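Checking Camera Placement and Self-Occlusion Before Training a Visuomotor Policy in Simulation

Last updated 22 Sep 2019

This page covers the procedure we use to set the head camera on a simulated two-arm mobile robot, measure how much of the view the robot's own body takes up, and decide whether the recorded episodes are usable for behavior cloning. It assumes you already have a robot model that loads without joint errors, a set of indoor rooms, and a teleoperation input of some kind. The commands are for Jollow, our scene loader and renderer. The method does not depend on it, and any renderer that can return a per-pixel link index will do.

The reason for doing this before collection is cost. A camera that is off by a few degrees of pitch gives images that look fine to the operator and train a poor policy. In May we recorded 2,237 episodes in the Baltadik room set with the pitch left at the model default. 995 of them had to be dropped because the held object left the view during the approach. Re-rendering from the stored joint states recovered the rest, but the operators had been steering by the wrong view and the motions showed it.

What you need

Jollow with the index renderer enabled (build flag index_pass=on)
The robot description with visual and collision meshes separated
The Baltadik rooms or an equivalent set with at least one doorway per room
Fenia, for recording and replaying joint states
A machine that can render color, depth and index passes together at the control rate

Step 1. Freeze the robot description

Make a copy of the robot description and do not edit it again until the data set is complete. Visual meshes matter here as much as kinematics. If the shell mesh is swapped for a simplified version halfway through, the lower part of every image changes shape, and the policy will treat that as information.

Check that every visual mesh has a parent link and that no two links share an index. Run:

jollow check --model robot.desc --links

The output lists each link, its index and its triangle count. A link with zero triangles is allowed only if it is a virtual joint. Any other zero means a mesh path failed to resolve.

Step 2. Attach the camera to the correct link

Attach the camera to the last link of the head chain, with a fixed offset. Do not attach it to the base with a hand-measured height. The two are the same when the head is still, and differ as soon as the head pans.

Set the near clipping plane before anything else. If it is too far out, the upper edge of the body shell is sliced open and the inside of the mesh shows. If it is too close, depth precision suffers at the far wall. We use the smallest value at which the depth pass shows no banding on a flat wall seen at a shallow angle.

Step 3. Set pitch from the workspace

Define the workspace as the box both grippers can reach with the wrists level. Project its eight corners into the camera image for a given pitch. All eight should fall inside the image with a margin. Start with the head level and lower the pitch in small increments until this holds, then stop. Going further brings in more of the robot's body and loses the upper part of the room, including the tops of doorways, and the navigation part of the task depends on those.

If no pitch satisfies the condition, widen the field of view. Moving the camera forward is the other option, but it breaks the match with the physical head and should be avoided if the policy will ever be transferred.

Step 4. Build the self-occlusion map

Load the robot into an empty world with no room geometry. Sample 500 joint configurations from the teleoperation logs. Do not sample uniformly over joint limits. Uniform sampling puts the arms in places no operator ever puts them, and the resulting map overstates the occlusion at the sides and understates it in the center.

For each configuration, render the index pass and mark every pixel that belongs to the robot. Sum the masks and divide by the number of configurations. The result is a single grayscale map with values from 0 to 1.

jollow occlude --model robot.desc --states logs/ --out selfmap.npy

Three regions should be visible in the map. The body shell gives a solid band at 1.0 along the bottom. The arms give a diffuse area that rises from both lower corners toward the center. The rest should be at or near zero. A second solid region usually means that a link is attached to the head by mistake and moves with the camera.

Step 5. Apply the Lüthi ratio

The Lüthi ratio is the figure we use to accept or reject a camera setting. It takes its name from the test room in which it was first tuned. Take the projected workspace box from Step 3 and average the self-occlusion map inside it. A low value means the robot seldom blocks its own work. A high value means that the forearms cover the object for most of the approach.

Compute it separately for the left and right halves of the box. With a symmetric robot the two halves should agree closely. A large difference has two common causes: the camera is offset from the center line, or the logs contain mostly one-handed work. Plot the joint histograms for both arms to tell which. If the logs are at fault, collect more before going on.

Step 6. Test in a furnished room

The empty world says nothing about contrast, lighting or shadows. Load a Baltadik room, place the robot near a wall with a doorway ahead, and replay a pick-and-hold segment through Fenia:

fenia replay seg_hold.log --room baltadik/door --passes color,depth,index

Stop the replay at the point where the left gripper is raised with the object and the right arm is extended forward. This is the posture in which most problems show up. Compare the color pass with the following points.

The held object has to be readable against the wrist and against the background. In the test below the left gripper is white and the handle it holds is black, so the outline separates well. A black object in the right gripper, with its dark gray fingers over a dark brown floor, is a much harder case and should be tested separately.

The doorway has to remain visible above the fingers of the right arm. If the fingers cover it at full extension, lower the arm posture in the hold segment or raise the camera pitch slightly and return to Step 3.

The arm shadow on the near wall should be present and soft. With shadows switched off, the policy loses a useful cue for wall distance. Hard shadows with sharp edges tend to be picked up as obstacles by the depth-from-color head.
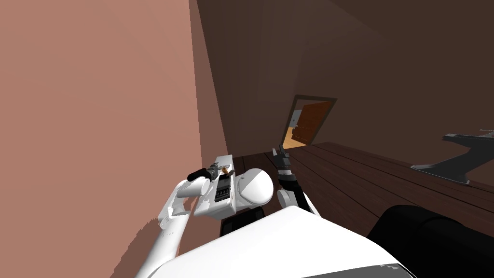

Step 7. Compare passes pixel by pixel

Overlay the index pass on the color pass at full resolution. The edges of the robot should coincide everywhere. An offset of one pixel along all edges points to a difference in sample position between the passes, and is fixed by setting both to pixel centers. An offset that grows toward the image corners means that lens distortion is applied to only one of them.

Then check depth on the body shell. The shell does not move relative to the base, so with the head still its depth values must be constant over the whole segment. Any change means the head joint is drifting under gravity. Increase the position gain on the head or lock the joint during manipulation.

Step 8. Run a short training check

Train a small policy on around 9 percent of the intended data and evaluate it with the self-occlusion region masked to a flat gray, then again without the mask. If the masked version does as well or better, the network is not using the view of its own arms, and you should look at whether the joint state input already supplies the same information. If the masked version is clearly worse, keep the arms visible and leave the color pass untouched.

Run both versions with the same seeds and the same room order. The difference between them is small compared with the spread across seeds, and a single pair of runs is not enough to decide.

Common faults

Body band missing from the bottom of the map. The near clipping plane is beyond the shell. See Step 2.

Gripper flickers in the index pass. Visual and collision meshes are both being drawn and occupy the same surface. Disable collision drawing.

Doorway appears brighter than the room. This is normal where the adjoining room has its own light. Fix the exposure by hand. Automatic exposure changes the near wall color each time the robot turns toward the opening.

Replay differs from the recorded motion. Fenia stores joint positions at the control rate, and Jollow interpolates between them. Set interpolation to hold if the two rates are equal.

Files to keep

Store the frozen robot description, selfmap.npy, the camera offset and pitch, the ratio for each half, and the replay log from Step 6 in the same directory as the episodes.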